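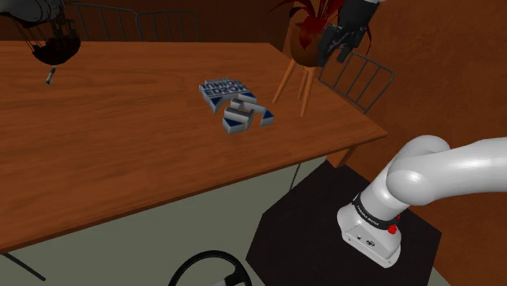 Stotalville robot tests on hold after stop command fails

The people at Bastex had hoped to spend the spring getting their tabletop robot program ready for its first outing at Stusmont, but a fault in the stop command has put everything back a little. The company told us on Sat 26 May that the arm kept moving after it had been told to stop in 14 of 137 practice runs, all of them on the computer model of the room - table, chairs, Edison Junior box and all - where every new version is tried before it goes near a real machine.

Shaohua Zeng, who looks after the test runs, first spotted it while going back through the logs one evening with a cup of tea, and traced it to an update that let a stop wait in line behind moves already sent. In the worst run the delay came to about 31 hundredths of a second, and that is plenty if your fingers happen to be in the way.

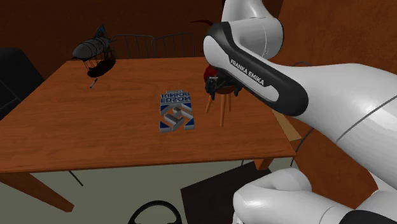

Anathi Magagula said she would much sooner hear about a slow stop now than in November, when school groups are due to visit, and she thanked the team for speaking up so quickly. A fix has been written, and Bastex wants 1000 clean runs with it before the work moves back to the real arm.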